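Food Waste in the Student Dining Room of Titstead College
Project report, Group 4
Written by Tsz-kin Yau, with Ghassan Salameh

1. Why we chose this topic

In our first month at Titstead we noticed that many students take a full lunch and return half of it. Our supervisor, Ms. Zawadzka, proposed that we measure it. We wanted to know which foods are left most often, and if a smaller portion would change the result.
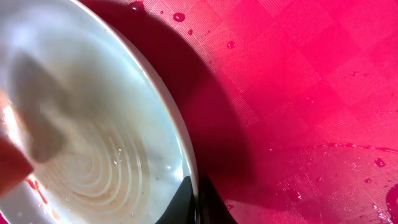
Figure 1. Ridged center of a white plate.

2. Method

We worked in November, during lunch only. On each of 10 days we stood near the return window and asked students to scrape their leftovers into one of three buckets: bread and rice, vegetables, and meat or fish. The buckets were weighed at 2 p.m. on a kitchen scale.

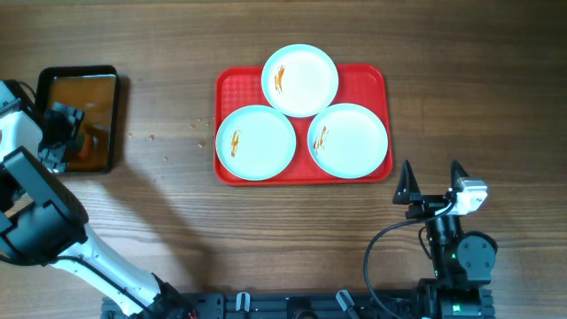
In the second week the kitchen agreed to serve a smaller spoon of rice, and students could come back for more without paying. We also gave out a short questionnaire. We received 60 answers, most of them on Wednesday, when the line is the longest.

3. Results

During the whole study 1,041 lunches were served. Rice and bread made the heaviest bucket every day. Vegetables came second, except when the Pirness soup was on the menu. With the smaller spoon, the weight of the rice and bread bucket went down by 30 percent. Only a few students came back for a second portion.
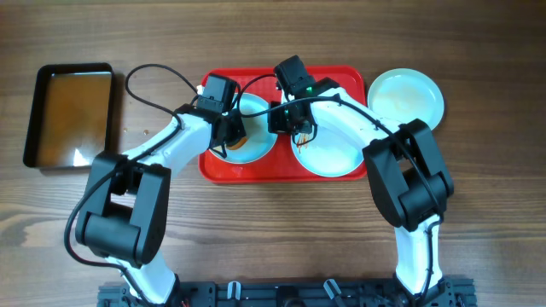

4. Discussion

The most common reason in the questionnaire was "I did not choose the amount." Taste was mentioned less than we expected. A weak point of our work is that students knew we were watching, so they maybe ate more than usual. We also could not separate sauce from rice, and this makes the first bucket heavier.

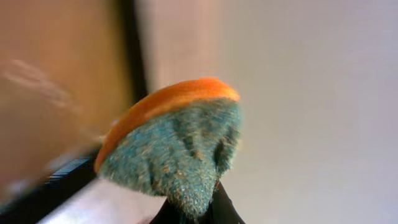
What should the dining room change first?
The size of the rice spoon. It costs nothing, and the kitchen staff told us it did not slow down the line.

5. Next steps

Ghassan will repeat the weighing in the Osia building, where students serve themselves. We thank the kitchen staff for lending us the scale and the buckets.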